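# Picking blocks with the perception stack turned down

I've been grumpy about grasp planners for a while, and a few people have asked me to either write it up or stop bringing it up at lunch. So, the write-up.

The setup is as dull as bin picking gets. Blocks in a metal bin, one arm over the side, a camera looking in. Take a block, move it to the other section, repeat. I picked this because every vendor demo starts here and then hurries on to something with more sparkle, and I wanted to know how much of the software in the middle is earning its keep on the dull version.

The software in the middle, in my case, is Wimance for detection and pose, Revby for motion planning, and a pile of my own Python that sits between them and apologizes to each for the other. Wimance gives you a six-degree pose per object, with a confidence score. Revby wants a goal pose and a collision model and hands back a trajectory. Put that way it sounds like an afternoon of work. It took me most of November.

## The confidence score is a mood

My first complaint. Wimance returns a number between 0 and 1 and the docs call it a confidence. I logged 400 detections and checked each against a pose I had measured by hand, which is as tedious as you imagine. Above 0.9 the poses were mostly fine. Between 0.6 and 0.9 the score told me nothing at all. A detection at 0.65 was as likely to be good as one at 0.85. So I have a float that behaves like a boolean, and a config file full of people's carefully tuned thresholds (mine included) that sit right in the dead zone.

I don't think this is peculiar to Wimance. Most of these scores come out of a network that was never asked to be calibrated, and then somebody downstream treats them as probabilities and multiplies two of them together. I have seen that multiplication in production code. I have probably written it.

What I did in the end was throw the score away above a single cutoff and rank by geometry. How far is the block from a wall? How much of its outline is hidden? Can the tool reach it without tipping past the angle I allow? Three cheap checks, no learning, and the ordering got better right away. It annoyed me how much better.

## Walls

Second complaint, and this one is my own fault as much as anybody's. A block out on open floor is easy. A block lying flat along the side of a bin is a different problem, and the average success rate hides it completely. Over the last long run I got 91 percent first-try picks, which I could put on a slide and feel good about. Split the log by distance to the nearest wall and nearly all the misses are in one bucket.

The reason is in the collision model. I had padded the bin walls by 5 mm, like everyone does, so that Revby wouldn't plan a path that scraped. Sensible. Except the padding swallows part of any block touching the wall, so the planner sees a goal that is already in collision and does one of two things. It either gives up, or it finds a wild approach that technically clears the padding and looks like someone reaching for a dropped coin behind a radiator. Both get recorded as "plan failure" or "slow plan," and neither message mentions the padding.

Shrinking the padding helps and makes me nervous. Making it directional – thin for the tool, thick for the forearm – helps more, but Revby doesn't support that per link out of the box, so I keep two copies of the bin mesh and swap between them on the final approach. It works. I don't love it. Any time the real bin gets moved I now have two models to be wrong about.

There's an optional module, Fellov, that claims to learn this sort of thing from failed attempts. I tried it for 1450 attempts and it learned to leave the wall blocks for last. Which, fine, is a strategy. It raised the success rate for every block except the ones I had bought it for, and the dashboard went green. I've gone back to my two meshes.

## Reflections, or the depth image is lying again

The bin floor is brushed metal, so the depth image has opinions about it. Holes where the light comes straight back, little hills where it comes back sideways. I spent a couple of evenings on filters. Temporal median, hole filling, a plane fit with outliers removed. The plane fit won by a mile, because I know where the floor is. It hasn't moved. I measured it.

That's my main gripe with the current fashion in perception code. We have a fixed bin in front of a fixed camera, and the pipeline rediscovers the bin from scratch on every cycle as if it might have become a different bin. Give the software what you already know. I fit the floor once at startup, subtract it, and only hand Wimance whatever sticks up. Detection time dropped, and the phantom blocks that used to show up in the shiny patches went away.

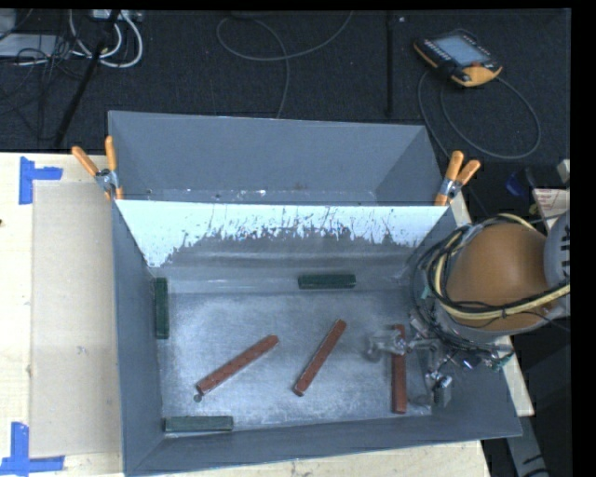
The cost is that a stale floor fit fails quietly. If the bin shifts a little, everything still looks plausible and every pose is off by the same amount. I now run a check against the divider edge before each batch and refuse to start if it disagrees. Thursday it refused eleven times in a row, and I was rude to it, and it was right. The clamp on one side had been put back slightly off.

I should be fair to the other camp here. The argument for rediscovering everything each cycle is that real sites are messy and fixed assumptions rot. I believe that. A friend's line at Kołodziej gets its bins swapped all day long and my startup fit would be useless there. But the answer they use is a marker on the bin and a two-line lookup, and it's been more dependable than anything I've seen come out of a bigger model.

Next I want to look at the release side, where the logs are worse than useless. At the moment "placed" means the program reached the line that says placed. I'd like it to mean that a block is where I asked for it, within a tolerance I'm willing to write down, and I'm fairly sure the numbers will drop when I change it. The script is half done. I'll post the logging code once I've taken out the swearing in the comments.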